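Vilunley Student Robotics Club
Progress report to the Desjardins Fund, second half of the grant year
Prepared by Colleen Lavoie, club adviser
28 June 2023

The club met its main goal for this period. Students now have 2 hand-held grippers in regular use and have recorded 40 demonstrations of simple pick-and-place tasks. Rosaire Wong and Aaliyah Beaudoin wrote the task list. Manon Carrier checks each recording and marks the ones to repeat.
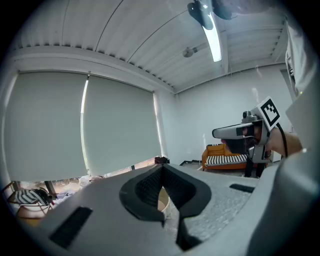
Two hand-held grippers in use, one fitted with a printed marker on top.

Most of the lost time went to marker tracking. Several early recordings had to be thrown out when the marker left the camera view, and the team rewrote its starting procedure as a result. Shirley Marchand is testing the new version with the younger students.

Spending to date is $2,490, mainly on printed parts, cables and replacement finger pads. The planned training day was moved to October after a scheduling conflict with exams.

Still to do: 4 tasks on the list have no usable recordings, and the written guide for new members is half finished. We are not asking for a change to the budget.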